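ok cowl update because people keep asking – yes it's still happening, no it's not finished, thread

1/ for anyone new: I'm writing up the Purkover cowl as a real pattern. worsted weight, slipped stitch columns, knit in the round, buttons optional. started as a thing I made from leftovers and wore all last winter

2/ my notes from back then are one index card. it says "cast on the usual, do the slipped thing till long enough." thanks past me

3/ so I reknit the whole thing from scratch in Clanduvitz, the fog color. 271 yards for the medium. I'd been telling people two skeins would cover it with plenty left and that's true for small and medium ONLY

4/ large eats 391 yards. third skein. sorry to everyone who bought two in October on my say-so, DM me, I have a few extras from the same dye lot and I'll mail them at cost

5/ gauge. swatch in the round. please. flat swatch came out a half stitch per inch looser for me and on a cowl you think who cares but the slipped columns pull in and it gets neck-brace-ish fast

6/ needle: 7s for the body, 5s for both edges. tried 6s for the edge and it flared like a lampshade. ripped it. tried it again a week later becuase I'd forgotten I tried it. ripped it again

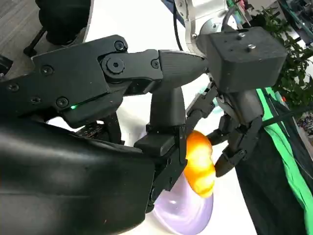
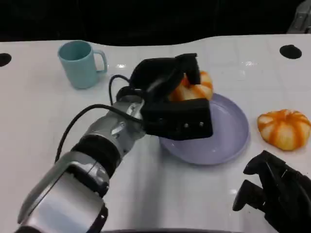

7/ reply from Ambaye under the last update: the slipped columns will lean left if you carry the yarn too tight behind them, I had it on two hats, try slipping with yarn in back but spread the stitches on the right needle before you knit the next one. Also your chart has row 9 twice.

8/ ok so. checked. row 9 IS in there twice. fixed now, the chart is 24 rows again like it should be. if you're test knitting, grab the new file, the old one has no date in the corner, the new one does

9/ and the lean – also right. did a couple inches with the stitches spread out and the columns stand up straight. adding it to the notes page. ripping back to the edge on the large, which hurts, it was past the halfway mark

10/ buttons. I keep going back and forth. three wood ones up the side looks great on the medium, on the small they crowd. might write it as two for small, three for medium and large. placement is every second repeat so the math works either way

11/ somebody asked about subbing yarn. Gostetti worsted works, knit a small in it. bit rounder, bit heavier, columns pop more. bloomed a lot after a soak so go down a needle size if you're between gauges. would not do this in anything fuzzy, you lose the whole texture

12/ superwash: I mean you can. it grew on me. like it literally got longer, almost 60 mm after blocking, and it did not go back. if that's what you've got, stop one repeat early

13/ blocking in general: soak, squeeze in a towel, lay flat, pat it into a tube. don't pin it. pinned one and it had points

14/ bind off is the stretchy one, k2tog tbl, slip back, repeat. regular bind off will go over your head but you won't enjoy it. I'll put the steps in writing, no video, my hands look wierd on video and I knit lefty so it just confuses people

15/ the pattern will be one PDF. chart AND written out rows, I know half of you don't do charts. large print version too, same download

16/ did the total on the sample yarn, not counting the large I just ripped: 710 yards. if you're thinking of designing something "quick", budget for that

17/ still need test knitters for the large, I've got enough for small and medium. you'd need to have it done in four weeks and tell me your yardage and whether the edge flared. that's it. photos nice but not required

18/ not a designer with a schedule btw. this is evenings, after dishes. it comes out when the large is knit and somebody other than me has read the numbers

19/ oh and the decrease round near the top, a few of you asked if it can be skipped. yes if you like it slouchy. you'd pick up 8 extra stitches in the edging so watch your count there, the rib is still k2 p2 so it'll work out

20/ casting the large back on tonight. 5s are in the couch somewhere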